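June, open day at Flostlow, written up the same evening

Back from the Flostlow visit with sore feet and far too many pages of scribble, so I'm typing this up while I can still read it. Mio Uchida came with me and took the tour of the machine hall. I mostly stayed in the demo room and am not sorry!

Got there before ten, signed in, coffee, badges. The first thing on was Clatimix, their scheduling software, which decides which station gets which job when something upstream runs late. It was shown on a big screen with a made-up shift, and the presenter let people from the audience break it. Somebody pulled two stations offline at once and the plan redrew itself while he was still talking. I want to try that with our own job list. Mio has the contact for a trial license (remind her, she put the card in her jacket).

Then the two-arm cells, and I could have stayed all day. Drultero built the tables and Flostlow runs them. The breakfast setup was my favorite by a mile. I know it's toast. But bread is a horrible thing to hand to a robot, it squashes, it crumbles, every slice is a slightly different shape, and getting a tool under it means coming in low and flat without shoving it off the far side. We've been fighting the same problem with the foam pads since winter, and I kept thinking about our own bench the whole time.

Talked to the operator for a good while between runs. Things I wrote down:

- they fit the tool first and plan the motion second. We do it the other way around and then complain about the tool.
- they practice the approach angle on its own, over and over, before they ever ask for a whole task. Three angles to start with, then they drop the worst.
- cable routing gets checked every morning. She said a snagged loop has cost them more time than any software fault.
- black cloth on the walls keeps the background the same from one day to the next. We have a window and a yellow cabinet. Hmm.

I asked about a tray with a lip versus a flat board. She likes the tray, it gives the bread somewhere to stop. I'd like to test both.

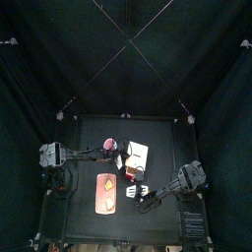

NOTES / TWO-ARM CELLS

Toast cell, spatula in the right gripper, one slice browned and one still pale on the pink tray. I like how much bare table they leave. Ours is so crowded with fixtures that the arms spend half their time going around things.

Also note how the arms face each other across the table. We have ours side by side, and I'd assumed facing would be worse for collisions. The operator says they give each arm its own half and a shared strip in the middle, with a rule about who goes first. Simple enough that we could try it without new hardware.

To do:
- ask Drultero for the table drawings (they offered, so ask soon)
- price black cloth, enough for three sides
- slotted spatula, cheap one, and see if our fingers can hold it square
- Mio to write up the machine hall, she liked the Nagano line best and has roughly 3 pages on it already

They're running it again in the fall and I've put both our names down. Bringing better shoes.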